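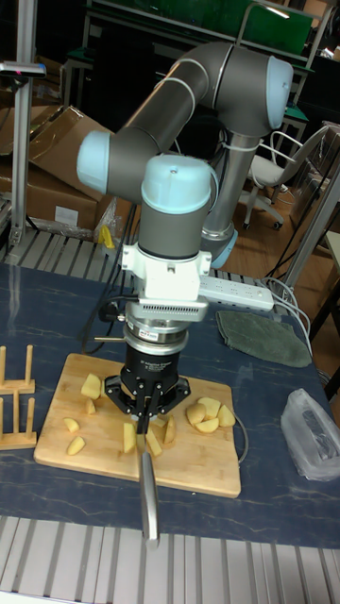 Riria Residences off the plan – is the rental guarantee worth anything?

Home | Forums | Overseas Property | New Posts | Log in

Posted by ytshao, November, 9:14 pm
Filed under: Buying Abroad > Condos & Leasehold

ytshao
Got the brochure for Riria. Leasehold, 30 years, "renewable", nearly 9 per cent guaranteed for the first 4 years. The agent says the renewal is automatic. Anyone seen the actual lease?

bohdana_t
Automatic according to who? Ask which company signs the guarantee. At Girer it was a shell with no assets and the cheques stopped in the second year.

Grunent
Girer was a different developer. I own a one-bedroom there and I've been paid every quarter, so I don't know where that story comes from.

bohdana_t
It comes from my brother-in-law's bank statements. Maybe your block is different – his was the rear building.

m_amato
The guarantee is your own money coming back. Compare the price per square metre with resales on the same street, then do the sums again without the "guaranteed" bit.

ytshao
Fair. Resales look a fair bit cheaper, but they're older and there's no pool.

Grunent
Older and finished. I'd still take new if the lease is registered at the land office in your name.

SvyatP
Registered for the first term only, I'd bet. The renewal is a promise from whoever owns the land by then. Page 87 of my contract, in tiny type. Get your own lawyer, and not the one the sales office recommends.

ytshao
Asked the agent for the lease tonight. He sent me the floor plan again.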